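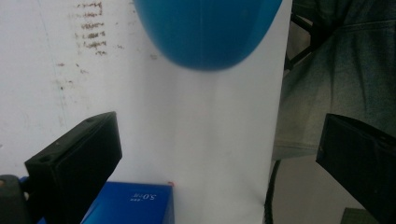 Agnes Wallin thinks we are asking the wrong question. Her view, put to me over the bench on Friday and repeated by message since, is that a machine which can pick up a box has told you very little about whether it can tidy a cupboard, and that we should stop reporting grasp rates as if they were chores. I agree with half of that. The rest of this entry is me working out which half.

Sun 21 October

Subject: wall cleaning and box handling, second round. Notes for Kylie and Nadja, who have the rig from tomorrow.

Position so far. We have 1449 hand-held gripper recordings in the store, sorted by task. The box tasks (lift, turn, set down, put in line) are well covered. The wiping tasks are not. I went through the list again this morning and only 70 of the recordings involve a cloth touching a wall, and 11 of those are unusable because the cloth left the fingers before contact.

Boxes. Printed cartons with a gloss finish are still a nuisance. The finish is slippery under the fingers and it also throws reflections, so the pose estimate jumps when the carton is tilted towards the lights. White print on blue is fine when upright. Mirrored or upside down, the label reader gives up and returns nothing, which I would still take over a confident wrong answer. For shelf work it matters less than we thought: the policy needs the edges, and it finds the edges.

Walls. A brown smudge on an off-white wall is an easy thing to segment. Deciding what to do about it is harder. Streaks and small specks want different treatment. A person presses harder on the streak, goes lightly over the specks, looks, and goes back. Our controller has one pressure. With the pressure set for streaks it scuffs the paint on the test panel, and with the pressure set for specks it leaves the streaks where they are. Hazem El Sherbiny suggested two passes with a check between them. I tried it on the panel: 10 runs, two clean, the rest patchy along the lower edge where the wrist runs out of travel.

The check between passes is the weak point. It compares before and after and calls the job done when the difference is small, so a pass that does nothing scores very well. Fix this before anything else.

Fingers. The rigid pair is good for cartons and poor for cloth. The cloth bunches to one side and the hard corner of the finger ends up doing the wiping. Mal-soon Pyo has drawn a wider pad that goes on with the two existing holes. Ask her which screw length before printing any.

Cable. The coiled cable still pulls on the wrist at full reach. You can feel it when holding the tool and it shows up in the force trace as a slow drift. I have been subtracting it by hand. Someone should do this properly, or reroute the cable, which is probably an afternoon.

Back to Agnes. She is right that a lift is not a chore. A chore has an end condition, and most of ours are badly written. "Wall clean" is no use to a machine, and it is not much use to two people sharing a kitchen either. Where I differ is on what to do next. She would drop single grasps and record only whole jobs from start to finish. I would keep the grasps and add the whole jobs alongside, because when a long job fails we need to know which piece let us down.

Prarkton asked in February whether the wiping could run unattended in a stockroom. My answer then was no and it is the same now. Moving cartons from a trolley to a low shelf, with someone in the building, yes, slowly. Cleaning marks off a painted wall, no. Skestomia have not asked, and I would sooner they waited.

To do:
Rewrite the done check so that no change counts as a fail.
Pressure in two steps, low first.
Pads, after word from Mal-soon.
More cloth recordings, walls with specks as well as streaks.
Force drift, see above.
Papers on contact wiping are in the shared Zotero folder. Nadja, the one on variable stiffness is filed under the wrong year and I have not moved it.

The test panel needs repainting before Kylie's first run. The tin is under the sink.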